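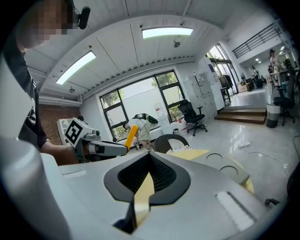

Visit Report: Open Day at the Worell Workshop
Course: Introduction to Automation, second year
Written by: Amirhossein Jalali

1. Reason for the visit

In April our class was invited to the open day of Worell, a small company which develops tools for teaching robots to handle objects. Our teacher asked each student to write a report with three things: what the company does, what we tried ourselves, and what we learned for our own project. My group is building a sorting arm for small parts, which we call Otudis, so I paid most attention to the grippers and less to the software.

2. The place

I expected a factory hall with fences and yellow lines on the floor. The room looked more like an office which somebody made bigger. It has a white ceiling with long light panels, a large window with black frames, and a row of white lockers on one wall. Some wooden steps go up to a raised part of the floor, and there is also an upper level with a black railing. Office chairs stand between the equipment.

The company moved to Vuldale two years ago from a smaller room. Mr. Hosseinzadeh, the engineer who guided our group, told us that the light from the window was a problem in the beginning. The cameras could not read the markers well when the sun was low, and they lost many recordings before they changed the exposure settings. I wrote this down for our project, because our arm also has a camera and it will stand near a window in the school laboratory.

3. The demonstration

The demonstration started at 10 in the morning and took one hour. Mr. Hosseinzadeh first explained the general idea. A person takes a gripper in the hand and does a task with it, for example picking up a cup and putting it in another place. The movement is recorded. Later the recordings are used to train a robot that has the same kind of fingers. In this way they do not need to have an expensive robot arm for every person who makes recordings.

The hand-held gripper has a white housing with a square black-and-white marker on it. The wrist section is gray metal and the finger is bright yellow. I asked why the finger is yellow. The answer was simple: it is easy to find in the camera picture on most backgrounds. They tried black fingers before, and those disappeared in front of dark objects.

The marker was the most interesting part for me. The computer knows the real size of the square, and from its shape in the camera picture it can calculate where the gripper is and how it is turned. We learned this in the lecture with formulas, but I understood it much better when I saw the numbers on the screen changing with the hand of the operator. When the operator covered one corner of the marker with a thumb, the position stopped immediately. Mr. Hosseinzadeh said that new operators make this mistake very often.

The people who do the recording work can also wear a small device on the head. We were told it should sit firmly but not press, and that after one hour a break is necessary.

4. Our own attempt

After the demonstration we could try it in pairs. The task was to take small wooden blocks from a tray and put them in a box. It looks easy, but the first time I closed the gripper too early and pushed the block away. The fingers are longer than you think, and you must look at the tip and not at your hand. My partner was better than me from the beginning. She moved slowly and always came to the block from above.

We also learned what makes a bad recording. If the movement is too fast, the picture is blurred. If the person stops in the middle to think, the robot may later learn to stop also. A bad recording is not repaired, it is deleted and done again.

5. Numbers we received

For one simple task the company wants to have 3000 good recordings. On the day before our visit the team made 231. For our sorting arm they advised to start smaller, with 2000 recordings for all the parts together, and to check the result before making more. They also said that five different people should do the recordings, so that the arm does not learn the habits of only one person.

6. What we will change in our project

We will print our markers on matte paper. Until now we used glossy paper, and the reflection was disturbing the camera. We will also move the marker farther from the place where the hand holds the tool. The third change is the color of the fingers. Our present fingers are gray, and half of our parts are gray too.

One question is still open for me. I asked what happens when the real robot is slower than the human hand. I got an answer about time scaling, but there was not enough time and I did not understand it completely. I have written an email to Mr. Hosseinzadeh with this question and will add his answer to the final version of the report.

7. Thanks

I want to thank the Worell team for their patience with our many questions, and our teacher for organizing the bus to Vuldale. My notes from the visit are in the project folder, together with the new drawing of the marker holder.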